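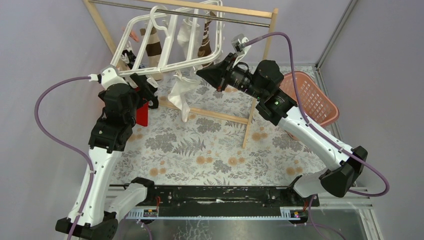
4. Hanging small items on the clip hanger

Socks, washcloths and the other little bits of the wash tend to get lost on the long bars of the Pruretti drying rack, so we like to give them a hanger of their own. Take your time with this part, it's a pleasant enough job once you have the basket at a comfortable height!

1. Open the rack fully and stand it on a flat floor. A mat underneath is nice for catching drips (any washable one will do).

2. Give each sock a good shake and pull the toe straight, so it doesn't dry in a crumple.

3. Clip each sock by the cuff and leave a finger's width between neighbors. Thick winter socks like a bit more room than that.

4. Start from the outer ends and work toward the middle, keeping the weight even on both sides. If the hanger tips, swap a heavy sock for a light one.

5. Hold the hanger at both ends while you lift it, then lower the hook gently over the top bar of the rack.

Note: Spare clothespins can live on the hanger between washes. We keep 2 on ours, and they do get used.

Note: Dark socks may give off a little color the first few times, so hang them well away from anything pale.

Caution: Don't load the hanger with more than 500 grams of wet laundry. Towels and jeans belong on the rack itself.

Caution: Keep the rack away from heaters and open flames, and fold it up before you move it to another room.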